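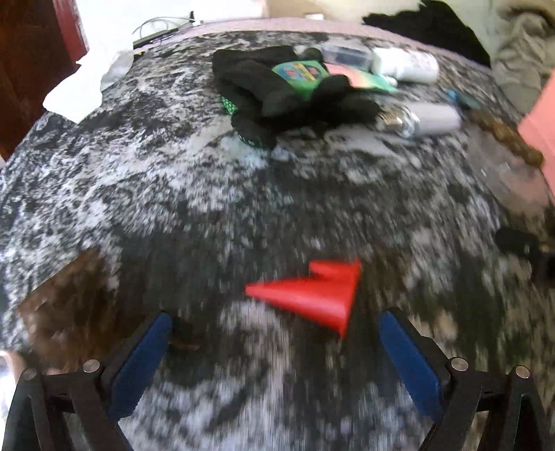
11:40 p.m. Finished going through the Prurnuder account. It had grown to 600 followed channels, most of them added in the first winter after I moved out of Kenderska, when I followed anything that had the river or the tram depot in it. The feed had become useless. I would open it to check whether Vavel had put up a new episode and come out forty minutes later with a stranger's opinion on gravel.

The export works, with limits. It produces a plain list of channel names and the date each was followed, but it leaves out the folder each channel was filed in, so the sorting has to be redone by hand. It also counts deleted channels. I opened the list in a spreadsheet and added a column for the last video I remembered watching. For most rows that column stayed blank, and those rows went.

The unfollow button has a delay on it. If you press it for several channels in quick succession the page accepts the first few and silently restores the rest on reload. Leaving 6 seconds between presses fixed this. I lost the first hour of the evening before I noticed, and had to start again from the letter B.

Autoplay is controlled in two places. The switch under Playback covers the phone app only. The one that covers the browser is under Accessibility, labeled Reduce Motion, and turning it on also freezes the thumbnails. I left it on. The page is easier to read.

Recommendations are harder. Clearing the watch history resets them for a day or so, then they rebuild from the comments you have left, and comments are not part of the history. I had no memory of writing most of mine. There was a long one from March, under a video of a man restoring a bread oven, in which I correct his use of the word "flue." He had replied politely. I deleted my half and then felt bad about leaving his standing there with nothing to answer, so I wrote a short thank-you in its place. Presumably that will bring the ovens back.

Miłosz Witkowska wrote while I was doing this. He still runs the Benkirane channel, the one with the night walks and no talking, and he wants to know if he should cut the walks down to 4 minutes. Prurnuder has told him that shorter videos are shown to more people. He has 2,000 subscribers and the number has not moved since fall. I answered that the long ones are the only ones I watch to the end, and that the walk past the closed swimming pool should be left at full length whatever he decides. I also told him the sound is clipping on the left channel whenever a bus goes by. He knows about the clipping. It is the cable.

Kept in the end: Benkirane, Vavel, the woman who reads out old bus timetables, both piano tuners, and the Kenderska weather camera, which has been pointing at a wall for some time but still gives the temperature in the corner.

Notifications are off for everything except Vavel. Phone charging in the hall. Tomorrow check whether the letter B stayed deleted, and find out where the folders went.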